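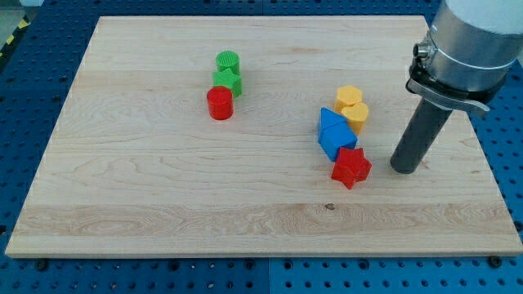
Shape blocks, maple board, blue table.

Right. Quick one as I've got to be out the door by 4 and the bread is still in.

So we're three weeks into the move and I have opinions on toys. Specifically on how many of them a small flat can hold before everybody in it goes a bit mad. We packed up the old place in August, in that horrible sticky heat, and I labelled every box myself. KITCHEN. BOOKS. WINTER. Then TOYS, TOYS, TOYS, TOYS MISC, TOYS (SMALL BITS). Thirteen boxes with TOYS on them somewhere. For one child! She is four!

Shufen Jiang lives downstairs and has two boys and a flat the same shape as ours, and hers looks lovely. Calm. You can see the skirting boards. I asked her how and she said she keeps most of it in the loft cupboard and swaps it over when they get bored. Toy rotation, people call it. I'd read about it before and thought it sounded like something for people with labels on their pasta jars. Anyway I've been doing it for nine days now and here's where I've got to.

First go was a disaster. I did it in front of her. Do not do it in front of her. Every single thing I picked up became the most important thing she had ever owned, including a plastic lid. We had tears over the lid. I had to put half of it back and have a sit down.

Second go, after bedtime. Much better. Put a podcast on, tipped the lot out on the living room rug and made heaps. Stuff she plays with, stuff she'd miss, stuff I'd miss (different heap, bigger than it should be) and bits of things. The bits of things heap was enormous. Wheels. Half a train bridge. A farmer with no farm. The jigsaw was a low point, 384 pieces and for a much older child, a present from somebody who meant well, and I am fairly sure a good few of them are still behind the radiator at the old flat. That went to the bin. Sorry.

Then what to leave out. I went for one building thing, one pretend thing, one drawing thing, books. That's it. Blocks won the building slot easily, blocks always win. They don't need batteries, they don't sing, and they're still a castle when half of them are missing. The pretend slot is currently a doctor's bag, so I've had my knee bandaged most evenings. The drawing thing is crayons and the back of old bank letters.

Storage is where I spent money and shouldn't of. I bought a set of stacking crates from Dorineo, the ones with the flip front, and they're very nice but they don't fit the hall cupboard by the width of my thumb. Measured it twice too. So they're in our bedroom with a blanket over, pretending to be an ottoman. The cardboard boxes from the move turned out to fit perfectly. Of course. If you're thinking of doing this, use whatever boxes you've already got for the first month and see how it goes, then buy.

Does it work? Sort of. She plays longer with what's there, definately. Yesterday she did the same farm and doctor game from after breakfast until I noticed we hadn't had lunch. Tidying up at night is quick, even V. does it without sighing. (V. being Vsevolod Vasylenko, my husband, who wishes to be named in full on here after I called him "a certain person" in the bathroom tiles post. Hello love.)

What hasn't worked. She remembers things. I thought out of sight would mean forgotten and no, she asked for the green boat on day two and on day three, and very politely on day five, so the boat came out. I've decided requests are allowed if something else goes in the box. She drives a hard bargain. The boat cost her one dinosaur and she picked the worst dinosaur.

Also grandparents. They visited and brought a bag. I don't have a system for the bag. Shufen says she keeps a shelf by the door for new stuff and it waits there a week, but her mother in law lives in another country so I'm not sure it's been properly tested.

Next swap is meant to be at the end of the month. I've got the train set lined up, minus half a bridge. Will have to put the blocks away to make room and I'm already a bit sad about it, might cheat and leave a few out in the basket by the sofa.

Oh and somebody asked in the comments last time about the curtains, they're from Zeng, the market one, and yes they did shrink.

Bread's beeping. Off.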